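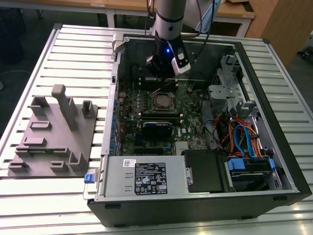 O pó dentro do computador: um problema de caudal de ar

Um computador de secretária arrefecido a ar funciona, para efeitos práticos, como um aspirador de baixa potência. As ventoinhas frontais admitem ar da divisão, as traseiras expulsam-no, e uma parte do que vinha em suspensão fica pelo caminho: fibras têxteis, pele, partículas de cozinha. A acumulação começa nas arestas de ataque das pás e nas aletas do dissipador, onde a secção de passagem é mais estreita.

O efeito térmico não é linear. Uma camada fina altera pouco a temperatura do processador. Quando as fibras formam um feltro entre as aletas, o caudal cai depressa e o controlador compensa com rotação. O utilizador nota primeiro o ruído. Num bloco como o Favholm, com ventoinha lenta, a passagem das 1000 rotações por minuto em repouso é um indício razoável de obstrução.

A pressão interna determina por onde o pó entra. Com mais admissão do que extração, o ar sai pelas frestas e quase tudo o que entra passa pelos filtros. Na configuração inversa, a caixa aspira por todas as juntas, incluindo as ranhuras das placas de expansão, que raramente têm rede. A Skivton, fabricante de caixas, fornece as suas torres com 2 ventoinhas à frente e uma atrás, disposição que dá pressão ligeiramente positiva se as três rodarem à mesma velocidade.

Os filtros têm um custo. A malha de nylon Ren, de poro largo, retém cotão e deixa passar o pó fino. A espuma Fura retém mais e satura mais cedo – em casas com animais, cerca de 2 meses. Um filtro saturado é pior do que nenhum, pois reduz a admissão e inverte o equilíbrio de pressões descrito acima.

A limpeza faz-se com a máquina desligada da corrente e o painel lateral retirado. Deitar a caixa facilita o acesso à placa-mãe e alivia o peso do dissipador sobre o suporte. As pás devem ser imobilizadas antes de se aplicar ar comprimido. Um pincel antiestático resolve os cantos. A fonte de alimentação não se abre; sopra-se pela grelha, em impulsos curtos.

Quanto à massa térmica, só se substitui quando o dissipador é desmontado ou quando a temperatura em carga continua alta depois da limpeza. Para comparar, convém registar os valores antes e depois com a mesma carga e a mesma temperatura ambiente. Nas medições feitas para este artigo, a remoção do feltro reduziu em 50 por cento o aumento de rotação registado em carga, sem troca de massa.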